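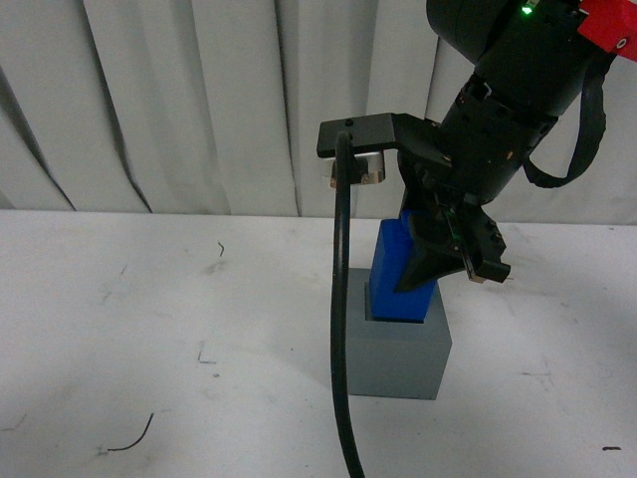

Mantenimiento de la celda de inserción: forros, cable y referencia

El sábado tocó revisión de la celda pequeña, la que mete la pieza azul en el alojamiento cuadrado del bloque gris. Llevaba desde junio sin una parada larga y el contador de ciclos marcaba 987. Dejo aquí el procedimiento completo porque el de la carpeta compartida sigue siendo el de la pinza anterior.

Antes de desmontar nada, copia de seguridad. El controlador Zoseck guarda la configuración de la pinza en un fichero distinto del de las trayectorias y el menú de exportación solo se lleva el segundo. Hay que entrar en parámetros de herramienta y exportar a mano. Boris Zupan perdió así los límites de fuerza una vez y tardamos una tarde en recuperarlos.

El punto débil son los forros de los dedos. El material se levanta primero por el canto interior, cerca de la punta, y a partir de ahí se desgarra en tiras. Mientras la tira quede fuera de la zona de contacto, la celda trabaja igual. Cuando se dobla hacia dentro, la pieza queda agarrada con un giro pequeño y entra inclinada en el hueco, o no entra.
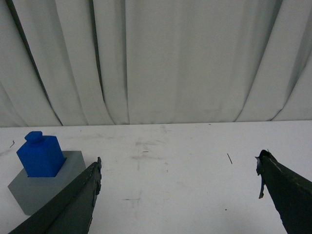

El criterio que aplico es cambiar los dos forros a la vez aunque solo uno esté mal. Con uno nuevo y otro gastado el centro de agarre se desplaza, y el desplazamiento aparece luego como error de posición en X, donde uno acaba tocando la calibración sin necesidad. Garba Obi prefiere recortar la tira suelta y seguir hasta la siguiente parada. Lo he probado y funciona unos días, pero el corte vuelve a abrirse por el mismo sitio.

Para quitar el forro viejo, espátula de plástico y alcohol isopropílico. Nada de cúter sobre el dedo. El adhesivo Rebelo que usamos ahora deja más residuo que el Skumov, a cambio aguanta mejor el esfuerzo lateral. Tras pegar, pinza cerrada sobre un taco y 300 segundos de espera. Después, apertura completa y comprobación de que ningún borde sobresale.

El cable de la muñeca merece un repaso aparte. Conviene llevar el brazo a los extremos del recorrido en modo manual, a velocidad mínima, y mirar el bucle en cada uno. Si tira, se afloja la brida; si roza la mesa al bajar, se recoge. Lo dejé con algo más de holgura que antes y repetí los extremos — sin tirones.

La mesa se limpia al final. Las manchas grises no salen del todo y no afectan a nada. Las fibras y pelillos sí los quito, sobre todo cerca del bloque: una fibra bajo la base lo deja mal asentado, y el hueco pasa a estar inclinado respecto a la trayectoria.

Queda la referencia. El orden que sigo es este:

1. Bloque gris en su posición, hueco libre y sin restos en el interior.

2. Pieza azul de pie sobre la mesa, suelta, entre los dos dedos abiertos.
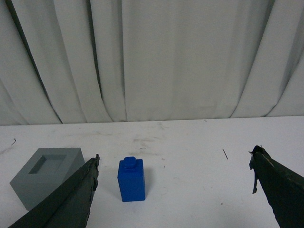 3. Cierre a fuerza mínima. Si la pieza se desplaza al cerrar, un dedo llega antes que el otro y hay que corregir el cero de la pinza.

4. Elevación, aproximación al hueco y descenso en modo manual, parando al primer contacto.

5. Inserción completa y extracción. Se repite con la carga normal y se anota la fuerza máxima en la hoja Durley.

Si el paso 3 sale mal, no sigo con el 4. Corregir la trayectoria para compensar un cero desviado es la forma más rápida de tener dos errores en lugar de uno.

Pendiente para la próxima parada: pedir forros, que solo quedan 2 juegos, y actualizar de una vez el documento de la carpeta.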